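House Rules for Handheld Grippers

At Clultport, the rules for recording a folding session fit on two sheets of paper. The first covers people and equipment. The second covers cloth, and it is the longer of the two.

Sinan Güler wrote most of both. He runs the garment work at Clultport, where operators spend their shifts folding shirts, towels and pants with a gripper in each hand so that robots can later be trained on the recordings. When he started, the only written guidance was a safety notice by the door and a page on how to charge the batteries.

"We had rules for the tools," Güler says. "We had nothing for the task. Two people would fold the same shirt and you could not compare the recordings."

The missing page turned into a project called Buron, which began as a shared file of complaints. Reviewers wrote down every reason they had thrown out a recording. By May the file had reached 1000 entries, and Güler sat down to sort them. Most were dull. The operator started before the signal. A sleeve was trapped under the body of the shirt. The grippers left the view of the head camera for too long. Someone reached in with a bare finger to fix a corner.

The bare finger is now the first item on the cloth sheet. Once a recording has begun, only the grippers touch the garment. If a shirt slides off the surface, the operator stops, marks the attempt and starts again. Picking it up by hand and carrying on used to be common, and the reviewers did not always catch it.

The next items deal with how a garment starts out. It has to be dropped, and it may not be arranged. Güler says operators tend to tidy without noticing. They turn a collar up, pull a hem straight, and the robot ends up learning from shirts that were half folded already. Under the current rule the operator lifts the garment, lets go, and leaves it however it lands.

Then comes tension. The rule says to take hold close to the ends of the part being stretched, pull until the cloth runs in a band between the two grippers, and stop there. There is no number for it. An earlier draft had one, but it was dropped after a few weeks because thin shirts and heavy ones behaved so differently.

"People wanted a number," Güler says. "I wanted one too. What we have is a sentence and a set of clips, and you watch the clips before your first shift."

Each new operator watches 15 clips, good and bad mixed together, and has to say which ones should be rejected. They then record 30 practice folds, none of which are kept. A reviewer sits with them for the last few.

The equipment sheet is more ordinary. Jaws are checked for grit and worn pads at the start of a shift. Nothing with a hard zipper is used until the jaws have been checked a second time. Breaks come every two hours at the latest, and an operator who wants to stop sooner may stop without giving a reason - a line Güler added after noticing that wrist strain never came up in the complaint file, though it came up often at lunch.

Surfaces have their own short section. The covering cloth should be a plain color that differs from the garment, and small wrinkles in it are left alone. Güler argued for that last part. Beds and tables in real homes have wrinkles, and smoothing the cover before each attempt took time that could go into folding.

Fixed things in the work area stay fixed. Signs and wall marks are not moved, covered or redrawn in the middle of a batch. If a mark has to change, the batch is closed first and the change goes in the log.

Skandex, a smaller outfit that shares some of its recordings with Clultport, has adopted the cloth sheet with two changes. It allows one restart without marking the attempt, and it limits sessions to shirts. Güler does not like the first change and has told them so. The two groups are still trading drafts.

The present version is dated 9 June 2022. A section on socks is being written.

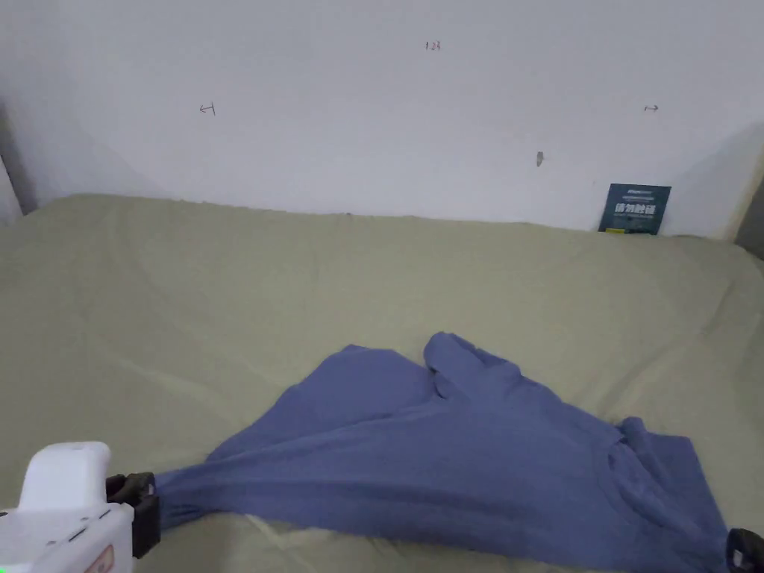 A blue garment held between two handheld grippers on a cloth-covered surface.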